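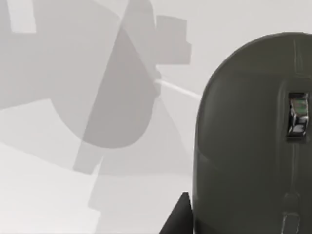

Lakmal Kodikara objected, on reading our first coding guide, that we had treated every listener of a rewatch podcast as a fan of the old show, when plenty of people come for the hosts and have never seen a single episode. The objection changed this whole section, and very much for the better! We went back to the comments with two labels instead of one, "show first" and "host first," and patterns we had been squinting at for weeks came into view.

Figure 4. Rendered view of a dark, rounded housing with a small reflective metal part.

4.2 What listeners do with a behind-the-scenes story

Our material comes from Malel, a rewatch podcast in which two former cast members of the hospital drama Tusell go through the series in order and talk about what they remember. We collected 1090 listener comments posted under 17 episodes on the Prernex app. Each comment was read twice, by different readers, and the readers talked through the ones they disagreed on. Jokes were kept in. So were one-word comments, which are harder to code than one might expect ("finally" can mean almost anything under a celebrity podcast).

Of these, 734 respond directly to a personal story told by a host: an audition that went badly, a romance between castmates, a wig that everybody hated. The remainder talk about the plot of the drama, the sound quality, the ads, or each other. We were surprised and rather delighted by how much of the talk centers on small stories. The big revelation of the season, that one lead had nearly left after the pilot, drew a burst of comments and then went quiet. The wig kept coming back all the way to the last episode we coded.

Show-first listeners tend to treat a story as evidence. They hold it up against old interviews, commentary tracks and their own memory of when things aired, and they enjoy catching a host in a mix-up. The tone is warm. One commenter corrected a host on which season a dinner party episode belonged to and then thanked her for "getting it wrong in such a lovely way." Host-first listeners hardly ever check anything. They answer a story with one of their own, often about work, and the longest comments in the set are of this kind. A bad audition brings out bad job interviews; a feud over a dressing room brings out a feud over a parking space.

The two groups also differ on absent castmates. In 214 comments the listener brings up someone who was part of the story but was not in the studio to tell their side. Show-first listeners usually ask for that person to be booked as a guest. Host-first listeners more often wonder whether the story should have been told at all, and some say they would be mortified to hear an old coworker tell it about them. Here we find ourselves agreeing with Kubíček's suggestion, made during the coding, that the listeners' sense of fair play comes from their own offices and friend groups far more than from anything they know about show business. Bohumila Kubíček also pointed out that the hosts seem to hear this. In the later episodes they say things like "I texted him and he said I could tell this one," and the comments that follow are noticeably friendlier.

We had planned to compare Malel with Kang, a second podcast about a sitcom from the same years, and we still think the comparison would be a terrific one. Kang is hosted by a writer and an editor from the sitcom, people whose faces most listeners would not recognize, so the host-first group might be built in quite another way there. Its comments were closed for part of the run, however, and the surviving ones lean heavily toward the opening episodes. We use Kang only for a few quotations in Section 5.

One limit should be mentioned. The labels describe comments, and a person can move between them. Several regular commenters started out host first, went off and watched the drama, and by the middle of the run were correcting the hosts on character names. We loved reading these threads. They are taken up again in Section 4.3, where we follow the regulars from episode to episode.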